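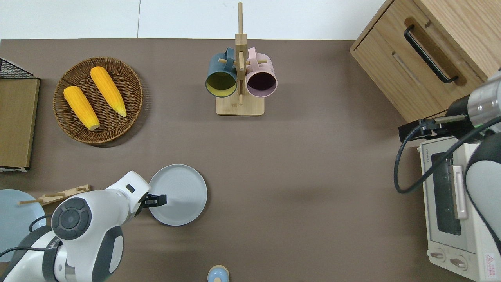 Corn in the basket, mugs on their tree and the little oven, on the long table at Plodetti.

I'd been meaning to get to the Plodetti kitchenware open day for three years running, and every time something came up (last time it was the car). So when Kanini Mushi rang and said she had a spare place and would I like to share the drive, I'd said yes before she'd finished the sentence! We set off far too early, stopped for a coffee that wasn't worth stopping for, and were at the door on 9 February 2018 with a good half hour to kill.

Plodetti, if you don't know them, make small things for small kitchens. They share a building with Bianchini, who do the baskets, and you go round both on the one ticket. Samuele Barbieri took our group. He's been there since he left school and he talks very fast, so I missed most of the bit on how the firm began, something to do with an uncle and a lot of unsold bread bins.

First stop was the wood shop, and oh, the smell of it. They were sanding pegs for the mug trees while we stood there. Samuele told us a batch is 60 trees and that the pegs are the fiddly part: get the angle a touch too flat and the mug slides off the moment you knock the table. I have a mug tree at home that does precisely this and I felt rather vindicated. I asked whether they'd ever thought of doing a wider base and he gave me a look, so I expect people ask that a lot.

Then up the stairs to the room with the long table, which was my favourite part by miles. The mug tree there was a lovely plain one, pale wood with a tall post, and it had two mugs on it that I'd have walked off with given half a chance. One was a dark teal with a yellowy green inside, the other pale pink and plum in the middle. Pink and plum! I would never have put those together and now I want my whole cupboard like it. There was a wicker basket too, a round one in warm browns with two corn cobs in it, very yellow, and I've since bought corn twice purely on the strength of that. Kanini was more taken with the drawer cabinet, light oak with a long black bar for a handle. She has been hunting for drawers that will go on her worktop since she moved, and she got her tape measure out (she carries one) and wrote the numbers on the back of her ticket.

The cream toaster oven has two knobs and a dark glass door and I liked it more than I expected to. I've always thought of them as a bit student-y. Cream does help, I think, and so does the silver handle. I came home and looked at our own black one with new eyes, poor thing.

Lunch was in the canteen, soup and a roll, and we ended up next to Cosimo Palumbo, who weaves for Bianchini and was happy to chat about willow for as long as we'd let him. He reckons a round basket is harder than a square one and that anyone who tells you different hasn't made either.

The shop is at the end, of course. Mug trees were 195 kroner with the open day discount, and the bigger baskets 370, which I thought steep until I remembered Cosimo's hands. I bought a tree. Kanini bought nothing and regretted it by the time we'd reached the roundabout.

If you fancy it, the next one is in March. Book early, wear shoes you can stand in, and park round the back by the loading bay as the front fills up quickly. The stairs are steep and I didn't see a lift, so ring first if that matters to you.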